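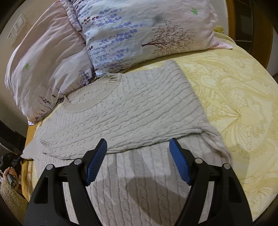 What do we still have to finish before the club meeting? The write-up for Trundorik and the second half of the folding runs.

Evening, June. Brock Penner wants 46 runs from each of us by the time we meet at Drinmont. I got through 8 after supper and stopped because my wrist hurt. Knits are slower than shirts. I keep closing the fingers too early and getting one layer when I want 2.

Hinata Ichikawa messaged to say her towels are finished and she's starting on pants. She thinks we should grab sleeves close to the cuff. I've been going for the middle. I'll try it her way tomorrow at 9, then type up my notes and send them to Brock.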